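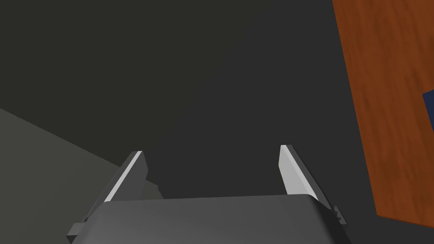
Mumosach releases Gremico 3, with remote demonstration in simulation

June 14, 2023

Mumosach today announced the general release of Gremico 3, the latest version of its software for recording and replaying robot demonstrations. The release adds a simulated workcell in which an operator can show a task to a robot arm by remote control, using the same hand controllers and the same recording format as on the physical arm. Existing licence holders can download it from the customer portal from today.

Gremico is used by manufacturers and laboratories that teach handling tasks by demonstration. An operator either moves the arm by hand, with the joints released, or drives it from a separate station. The software records the joint positions, the gripper opening, the camera views and the operator's commands, and stores them as a single episode. Episodes are then used to train a control policy or are replayed directly on the arm.

Until now, every episode had to be recorded on a physical arm. In version 3 the operator can choose a physical or a simulated arm when opening a session. Once the session is open, the controls, the camera layout and the file structure are the same in both cases.

Simulated workcell

The simulated workcell runs on a single workstation and includes a two-finger parallel gripper, an arm with seven joints and a set of plain fixtures: floors, panels, tabletops and blocks. Users can import their own parts as mesh files. Surface textures may be applied to individual objects and left off the rest, which keeps the load on the graphics card low during long sessions.

The default operator view is taken from the wrist of the arm, looking along the fingers. A second, fixed view can be opened beside it. Customers who took part in the trial period generally worked from the wrist view when closing on a part and from the fixed view when moving between stations. Both views are recorded in either case, whichever one the operator has on screen.

Contact between the fingers and a part is calculated at a higher rate than the rest of the simulation. Friction and part mass can be set for each object. Mumosach recommends that these values be measured on the real part where the episodes are to be used for training, and supplies a short worksheet for the purpose with the installer.

The simulation can be paused and stepped back. If an operator drops a part or approaches it at a poor angle, the session can be returned to an earlier point and continued from there. The discarded section is kept in a separate branch of the episode file -- it is excluded from training by default but can be restored. Some customers use these branches as examples of failed grasps.

Remote control

The remote station has been rewritten for this release. It now sends commands at a fixed rate and marks each one with the time at which it was issued and the time at which the arm received it. The delay between the two is shown on the operator's display and saved with the episode. Where the delay goes beyond a limit set by the user, the arm holds its position until the connection recovers. The default limit is 80 milliseconds. It can be lowered by any user and raised only by an administrator.

Hand movements can be scaled. At a setting of 40 per cent, the gripper travels less than half the distance moved by the operator's hand, and this is the setting Mumosach suggests for insertion tasks. Scaling can be changed during an episode by means of the foot pedal. Changes in scale are recorded as events and can be used later to split an episode into coarse and fine sections.

A clutch function allows the operator to release the arm, bring the hand controller back to a comfortable position and take hold again. In earlier versions this produced a small jump in the recorded path. The jump has been removed, and episodes recorded in version 2 can be corrected with the conversion tool.

Guiding by hand

Demonstration by hand on the physical arm remains part of the product and has received smaller changes. Gravity compensation now takes account of the part held in the gripper, provided that its mass has been entered. The button for opening and closing the fingers can be assigned to either side of the wrist. Episodes recorded by hand and episodes recorded by remote control can be combined in a single training set, with the method of recording stored against each one.

Guiding by hand isn't available in the simulated workcell.

Trial at Schmieder

Gremico 3 was tested before release at Schmieder, a maker of fittings for furniture and interior panels. The trial began in February and covered the picking of small blocks from beside a wooden panel and their placement in a tray. Operators recorded over 500 episodes in simulation before the arm on the shop floor was used, and then recorded a smaller set on the physical arm by remote control.

Schmieder's automation department reports that the simulated episodes were most useful for the approach to the part and for the return movement. The closing of the fingers on the part needed physical episodes, and the department attributes this to differences in friction between the simulated and the real finger pads. The friction worksheet mentioned above was written as a result of the trial.

"We could train operators on the controls while the arm was still in production," the department said in a written statement. "The display and the pedals were the same when they moved to the real station. The settings for contact took us longer than we had planned."

Storage and hosting

Episodes are stored locally by default. Customers who record at several sites can use a shared store operated by Hostside, the hosting partner for Gremico since version 2. The shared store now accepts simulated episodes, including their branches, and keeps the scene file with each episode so that the session can be opened again on another workstation. Uploads may be set to run outside working hours.

Access is granted by project. An operator who has permission to record in a project doesn't automatically have permission to delete from it -- the two are set separately, and this applies to local stores as well.

Requirements and compatibility

The simulated workcell requires a workstation with a dedicated graphics card. A list of cards that have been tested is given in the installation guide. The remote station runs on the hardware supplied with version 2, with new firmware. Version 1 hand controllers are no longer supported.

Episodes recorded in version 2 open in version 3 without conversion, apart from the path correction described above. Episodes recorded in version 3 can't be opened in earlier versions. Customers with training jobs in progress are advised to finish them before upgrading.

Availability

Gremico 3 is available now in English and German. The simulated workcell is included in the standard licence. Customers with a current maintenance agreement receive the upgrade at no charge; others should contact their sales office for a quotation. An evaluation licence limited to the simulated workcell can be requested through the Mumosach website and doesn't require a physical arm.

About Mumosach

Mumosach develops software and operator stations for teaching robot arms by demonstration. Its products are used in light assembly, parts handling and laboratory work.

Press contact

Mumosach Press Office
Enquiries may be sent through the press page of the Mumosach website. Screenshots of the operator display and the full release notes are available on request.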